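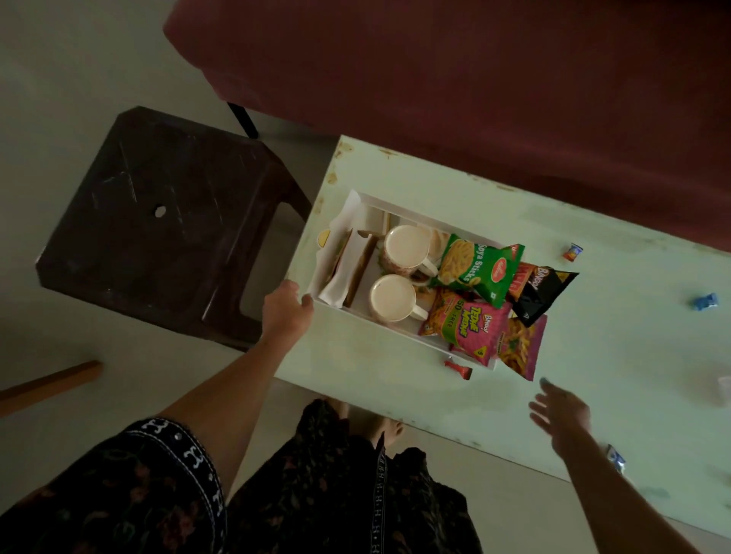 Drarkent opened its robot workshop to the public on December 3, 2019, and the biggest crowd of the day gathered for one of the simplest jobs on the program: serving tea. The company is teaching its helper robot, Jotisa, to carry refreshments and clear up afterward, and it starts by having people do the work by hand while every movement is recorded. A white tray with two cups of milky tea, a wrapped sandwich and a pile of snack packets, Soya Sticks and Tedhe Medhe among them, makes a surprisingly tough lesson. The cups are filled nearly to the brim, and several of the packets hang over the edge. A person takes hold of the rim with one hand and holds the other open near the corner. A robot has to learn all of that from scratch.

Visitors got to see how far it has come. In the main hall at Lashari, the converted mill where Drarkent has its offices, Jotisa rolled up to a low table, paused for a moment and slid both grippers under a loaded tray. It lifted, turned and set off across the floor at a slow walking pace. The room went very quiet, and then very loud when the tray came down on the far table with the cups still standing!

Jotisa made the trip 4 times during the afternoon. On three of them everything arrived in place. On the other, a bag of chips slipped off halfway across and the robot stopped, looked down and waited for help - which got the warmest applause of the day from the children sitting up front.

The team was open about what the robot can't do yet. Soft packets are still hard for it, as they change shape every time they are touched. It also takes 11 seconds to decide where to grip a cup with a handle, a job most people do without thinking. Engineers showed the recordings on a large screen beside the demonstration area and let visitors compare a person's reach with the robot's own attempt at the same table.

Guests could also try things for themselves. At a side bench run by Drikidside, the training group that shares the building, families steered a small practice arm and tried to stack paper cups with it. The line stretched out the door for most of the day, and plenty of grown-ups went around twice.

Some 2000 people came through, far more than at the first open day in June, when Jotisa could only wipe a counter. Drarkent plans to hold another one next year and hopes to have the robot pouring the tea as well as carrying it. Entry will again be free, and the practice arms will be back.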